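Packing tape always goes missing: where do you keep yours?
Category: Home & Garage > Storage and Organizing
Last updated 3 May 2019

Marichka Vasylenko
I sell secondhand books and board games out of our spare room in Utalthorpe, and I've finally got a proper packing spot set up! It's a bench against the wall with flat boxes at one end and the scale at the other, and I love it. The one thing I can't get right is the tape. It ends up under the paper, behind the boxes, once in the recycling. On a good week I send out 30 parcels and I'd guess I lose the roll on every second one.

So I've started giving it a home of its own, an open basket with barred sides that stays on the bench no matter what else is going on.

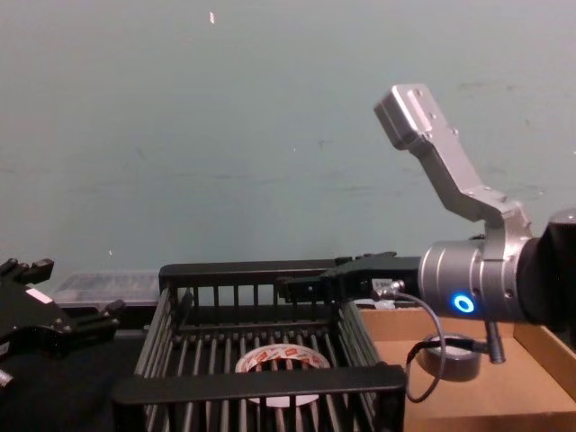

My trouble is deciding what else is allowed to live with it. If I put the scissors and markers in too, I'm back to digging. If it's only tape, my husband thinks it's a waste of a good basket (he wants it for garden gloves). Also, do you lay your rolls flat or stand them on edge? And is there any trick to finding the end again? I've picked at it with my fingernails until I was ready to cry. Would love to hear how other people do it, especially anyone packing in a small room!

Sixten Holmgren
Oh, I have opinions on this! I ran the packing bench at Nikolaidis, a little ceramics shop in Damholm, right through two Christmas rushes, and a basket for the tape was the best change we made. Keep it for tape. Let your husband have a different one.

An open rack or basket beats a drawer for this, because you can spot the roll from across the room and drop it back in with one hand while the other one is holding the box flaps shut. Slatted sides are great too, since the bits of torn tape and paper crumbs don't build up in the bottom quite so badly. Lay the roll flat. On edge it'll wander off the minute you bump the bench, and I've chased one down a flight of stairs.

For the loose end, fold over a little tab every single time you put it down. It feels fussy for a week and then your hands just do it. If you forget, run a thumbnail slowly around the roll under a bright lamp and you'll feel the ridge. A wooden stir stick tucked under the end works too, and it's a nice use for the ones that pile up in the kitchen drawer.

Scissors and markers I'd hang on the wall or stand in a mug. Put the basket on the side of your cutting hand, close to the boxes, and leave the middle of the bench clear. I go by this: if I have to take a step to reach the tape, the basket is in the wrong place.

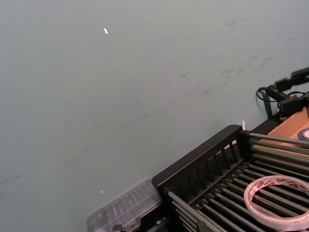
Does it matter if the tape basket sits in a sunny window?

Keep it out of direct sun if you've got the choice. Sunlight and heat make the adhesive gummy or brittle over time, and then the tape splits into strips when you pull it. A cool, shaded end of the bench is fine, and so is a cupboard shelf for the spares. I bought a case every September and the last rolls were still good the next summer.

One more thing while I'm going on! Only have one roll out at a time. With two on the go you'll have two lost ends to find.

enine_60
i just put mine on a doorknob. works fine, been doing it for 14 years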